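Site visit notes: hand-held gripper kits, Prindel facility

Purpose of the visit was to settle quantities for our equipment request before the May budget round. We have been working from the supplier's brochure and a spreadsheet, and neither says much about how the gear behaves over a full shift. Prindel runs household handling work in furnished rooms, using the same class of hand-held gripper we are looking at, and agreed to let two of us spend a day on the floor.

The facility is a converted two-storey unit with a loading bay at the back. Downstairs is stores, charging and repair. Upstairs is divided into rooms set up as bedrooms, a kitchen and a laundry. The rooms are not kept tidy on purpose. Prindel's view is that a policy trained in a showroom does poorly in a flat, and their purchasing reflects this: very little is spent on furniture and a good deal on spare fingers and batteries.

We started in stores. Prindel holds 21 hand-held units, bought in two lots. The first lot came from Cassim and the second from Prutum. The Cassim units are lighter in the wrist and cost less. The Prutum units have a better trigger return and the jaw pads can be changed with one hex key. Pads from one will not fit the other, which Prindel regards as its most expensive mistake. Spares are now held for both types and the shelf space has doubled.

Pad life was the figure we most wanted. The log shows a mean of 187 hours per pair on fabric tasks, and noticeably less on crockery and cardboard. Our draft budget had assumed one set per unit per year. At our planned hours that is wrong by a wide margin and the line will need to be redone.

Upstairs we sat in on garment handling. The work was T-shirts on a bed: pick up a corner, spread, straighten, fold, reset. Operators record in short blocks and swap out before their grip gets sloppy. Garments go back in the tub after each block so that the starting position changes.

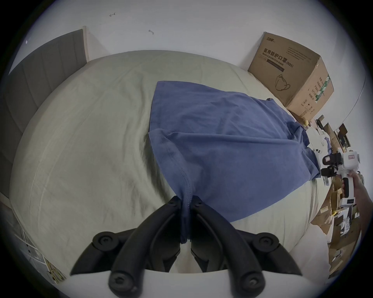

Posted by the equipment planning desk, 22nd April
Filed under: Site visits, Purchasing

The point to take from the garment work is that units should be costed in pairs. With one gripper pinching the hem and a second holding the opposite corner, the shirt can be kept stretched across the duvet. We had priced single units with a small pool of extras. Fabric tasks make up more than half of our proposed schedule, so the base quantity has to be two per station plus a spare pair for every three stations.

Fastener maintenance was raised by the repair bench. The finger joints run on hex-socket screws and these work loose under repeated closing. Prindel checks them at the start of each shift with a torque driver and applies a medium thread-locking compound at every pad change. The driver is $87 and the bench advised buying one per room. We had none on the list.

Storage is the other item we had left out. Cards are pulled at the end of every block, labelled and copied before they go back into circulation. Prindel budgeted for drives in its first year and underestimated badly. It now plans on a fixed sum per station per month and reviews it quarterly. Labels and session sheets are still laid out in Corel on an old desktop in the stores office, and there is no plan to change that.

Staffing came up over lunch. Operator hours are the largest cost by far, and hardware is a distant second. Downtime therefore matters more than unit price. A station waiting on a $30 pad still has a person rostered to it. Prindel would sooner hold too many spares than too few and has written a minimum stock level into its purchasing rules.

Soft furnishings are replaced as they wear. Bedding is bought in plain mid-tones and in several textures. T-shirts are purchased second-hand by the bale and sorted by size and fabric weight. The allowance for all of this is $700 a quarter, and it has been underspent twice.

Changes to our request following the visit:

Hand-held units: one supplier only, ordered in pairs. Prutum preferred, subject to a written quote on pads.
Pads: quantity to be recalculated from task hours, with fabric and rigid tasks listed separately.
Torque drivers: one per room.
Thread-locking compound and spare screws: add to consumables.
Storage: move from a one-off capital line to a monthly operating line.
Furnishings and garments: quarterly allowance, with second-hand purchase permitted.

Two questions are still open. Prindel could not give us a reliable figure for battery replacement, as its first lot is only now reaching the end of its rated cycles. We also need to know whether Cassim will buy back units when a site moves to another supplier. Both have been sent on, and the revised spreadsheet will be circulated once we have the replies.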